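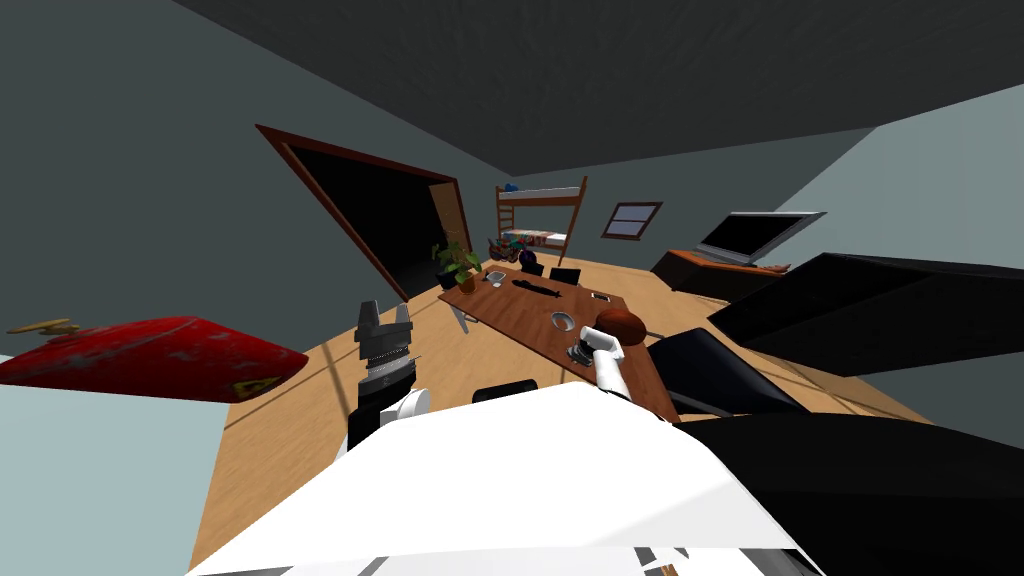
Clearing a table was the chore we picked because it sounded easy and it has an obvious finish line: everything off the top, nothing on the floor. Every one of us does it at home without thinking. Our question for the term was whether Pop, the two-armed robot we were given to work with in simulation, can do it yet, and if not, what part breaks. The short answer is not yet, and the part that breaks is mostly the first few inches of each grab. A round brown thing near the front edge, with a gripper finger up against it from below and the left and a short metal cup just under the finger, is about as typical a moment as we could pick. You want the ball (or bun, we argued over it), you don't want the cup, and a push in the wrong direction and the ball is gone. A person fixes that with a fingertip. Pop has two blocky fingers per hand and has to get it right from the start.

3 August 2023
By the Temurier Household Robotics Project Group
Last updated 4:40 p.m.
Print this page | E-mail this page

CAN POP CLEAR A TABLE? Final project report

1. What we were trying to find out

People keep saying home robots are close. We read a lot of the claims in the spring and most are about one skill at a time — pick up a cup, open a drawer, fold one towel. A chore isn't one skill. It's a string of them, and if the third one goes bad the rest is usually shot. So we wanted to score the whole chore and not only the separate grabs.

Three questions:

- How often does Pop finish the whole table?
- When it doesn't, where did it go wrong?
- Would a regular person put up with it in their home?

The last one is opinion. We kept it in anyway, see section 6.

2. Setup

All of it was done in simulation. No real hardware. The lab at Temurier has one real arm and there was a waiting list for it all term, also our first proposal to use it got turned down for safety reasons (we had not written a safety section. We have now learned to write a safety section).

The house is called Drilalwood. It is a set of furnished rooms we got with the simulator, living areas and bedrooms mostly, with more furniture than is comfortable. At first we wanted to strip it down to a table and four walls. Our adviser said leave it alone, real homes have stuff in them, and that was good advice even though it cost us maybe two weeks. Chairs especially. Chairs were a bigger problem than anything on the tables.

The control software is Kindska. It's a student-built package passed down from earlier groups, which means it works but the comments are in several styles and some of it is a mystery. It takes in what the robot's cameras see plus the joint positions and puts out the next arm move. We did not write it. We trained it, fixed two bugs, and probably added one.

Training data: 3,000 demonstrations, all done by members of the group driving the arms by hand through a controller. This is boring work and it shows in the data. The demos from late at night are sloppier, and when we trained on only those the robot was sloppier too, hovering and re-trying the way a tired person does. We should of written down who did which ones and when from the beginning. We only started doing that in May.

3. The chore

Each run starts with the robot at a table and an assortment of small household things on it. Bowls, cups, remotes, phones, fruit, bread, that kind of thing. The robot has to pick up each item and put it in a bin behind it. Starting positions are shuffled every run. Sometimes the item is way at the far end and Pop has to move its base.

A run counts as finished if the table is clear and nothing hit the floor. Harsh, but if you dropped a phone on the floor at home you would not call that cleared.

We set a time limit per run. It was generous. A person could have done the table and washed up.

4. Results

600 test runs total, none of them with layouts from training.

Fully finished: 62.

In 33 of those 62 the robot also moved a chair it wasn't supposed to touch. We left them in as finished since our rule didn't mention chairs. Next group should fix the rule.

So that's the number. It is not a great number. When we first saw it we thought the scoring script was broken and lost a day checking. Script was fine.

The single grabs look a lot better than the whole chore does, and that's really the main thing we would like people to take from this. If you watched one clip of Pop picking up a bowl you'd say it works. Bowls it is good at. It tips the gripper over the rim and pinches the side and up it goes. String together a whole table's worth and the small failures stack.

5. What went wrong

Round things. By far the worst. The fingers touch one side slightly before the other, the thing rolls, and Pop keeps closing on where it used to be. Kindska does look again between moves but not fast enough. Slowing the hand down near contact helped some. It also made runs slower, and then more of them ran out of time. We went with the middle setting.

Flat things. Phones and remotes lying flat give the fingers nothing to get under. The trick people use is to slide it to the edge and grab the part that hangs over. A few of our demos have that trick, and the robot sort of learned it, but it would slide the phone to the edge and then keep sliding. Floor. We think there just weren't enough examples of stopping.

Stuff close together. Cup next to a bowl, ball next to a cup. Pop goes for one and bumps the other. The bump by itself isn't a fail under our rules but it moves things, and the robot plans off a picture that's already old.

Shiny stuff. Metal cups and silver colored bowls. Not sure on this one. The misses were higher but they were also placed near edges more often by bad luck in our shuffle, so we can't say. We'd need to rerun it with the placing balanced.

Chairs. The base doesn't fit between a chair and the table unless the chair is pulled out. Pop has no idea of pulling out a chair. It either stops short and reaches as far as it can — the long reach is where the wrist gets shaky — or it drives into the chair and takes it along. We never gave it demos of moving a chair on purpose. Looking back that is the most obvious hole in the project, a person clearing a table moves chairs all the time and we just did not think of it as part of the chore.

Using both arms. It has two and mostly uses whichever is nearer. The other one waits. Our demos are the same way, driving two arms at once is hard and we got lazy. A few people in the group could do it and their demos had things like steadying a bowl with one hand. Too few to matter in training.

6. Would you want it in your house

We asked ourselves and also our class, informal, show of hands, so take it for what it is. Most people said they'd be ok with slow. Slow is fine if you're out of the house. What they would not accept is breakage, and also having to check after it. If you have to check the table and look under it for the phone you may as well have done it.

One comment we liked was that a robot that did only bowls and plates and left everything else alone would be more useful than one that tries everything. We ran out of time to test that but it would be simple, just limit the list of what it picks. Kindska has a setting for it already.

On shop floors it may be a different story. Same parts, same place, same table, no chairs. A lot of our failures come from the mess and a workplace can get rid of the mess in ways a family won't. We didn't test this so it's a guess.

7. Limits

- Simulation only. Friction in the simulator is set by us and is likely kinder than real life for soft stuff and meaner for round stuff.
- Nothing on the tables was wet, sticky or full. Real cups have coffee in them.
- Demos were done by the same small group of people, all right handed.
- The scoring rule and chairs, see above.
- No test with a person or a pet moving around in the room.

8. If we had another term

Chair demos first. Then demos of recovering from a roll, where the driver lets the ball get away on purpose and goes after it. Almost all of our demos are clean successes, so the robot has hardly ever seen trouble and dosen't know what to do with it. Then the bowls-only test. Then get on the wait list for the real arm early, with the safety section attached.

Demo files and the training settings are in the group folder at Temurier. The older folder with the same name is last year's, don't use it.

Print this page | E-mail this page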